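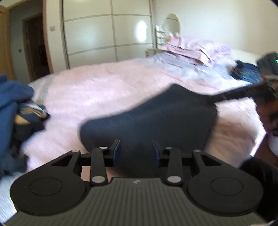 Step 1: Clear yourself a landing zone

I've been teaching laundry with hand-held grippers for a while now (two of them, one per hand), and my best advice is still to start with the bed. It's big, it's soft, and you can walk around most of it! Push the other clothes out to the sides and leave yourself an open patch of cover in the middle. I like a dark garment on light pink bedding, so I can find the edges later when I'm scrubbing through the recording.

Step 2: Slow your hands down

Folding at normal human speed is way too fast. Cloth swings, it blurs, and then you can't tell where the fingertips closed. Count to two before every grab, and count again before you let go. It feels silly for the first 20 tries or so and then you stop noticing.

Step 3: Lift, pause, lay down

Grab near a corner with one gripper, bring the other one in wide open, and close it on the cloth only when it's between the pads. Lift just enough to clear the bed. Then lay it down away from you and let the fabric settle before the next fold. If you drop it, keep going and pick it up again. I keep those takes (my Sumwood notes call them "saves") and they've been some of my most useful ones.

Step 4: Mix things up

After 7 folds of the same shirt, swap it. Jeans, pillowcases, something slippery, whatever's in the heap. Turn the garment 90 degrees now and then too, or your robot will only ever know one way in.

Step 5: Take breaks

My first set for Tulerent was over 1000 grabs, and my wrists hated me by the end of August. Stop when your fingers get sloppy. Next up for me is fitted sheets, wish me luck!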